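4.2 Reporting rules for contact tasks in simulation

The Urnholm guideline asks that every simulated household trial be reported with three items: the contact condition at the moment of scoring, the camera used for scoring, and the rule by which the trial was stopped. We applied it to 18 task definitions in the Kirneo suite. In 6 of them the stop rule was missing.

Contact is the item most often left vague. An object standing between two fingers is not necessarily held by them, and a wrist view can leave a gap on one side (Figure 3). We recommend that a grasp be logged only when the simulator reports force on both fingers for 14 consecutive steps. 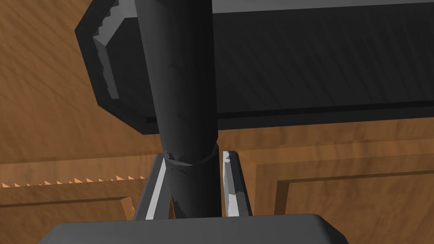 Figure 3. Wrist view of a dark cylinder between the gripper fingers.

Angeliki Sfakianakis objected, in her comments on the draft, that a fixed step count favours slow controllers, and that a threshold in seconds would be fairer across labs. We have kept the step count for now but ask authors to state the step length beside it.

Two-armed door tasks need a further rule. Each arm should be scored on its own handle, and a trial in which one gripper has closed on a lever while the other is still open should be entered as partial (Figure 4).

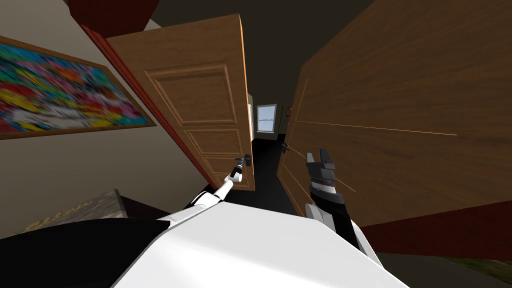
Figure 4. Double doors, with one gripper on the left handle and the other open.

The partial category also changes how totals are read. Of the 2675 trials in the Kouris log, nearly a third had been entered as successes on the movement of one door alone. Under the rule proposed here they would be listed in a separate column, with the arm named and the door angle given in degrees.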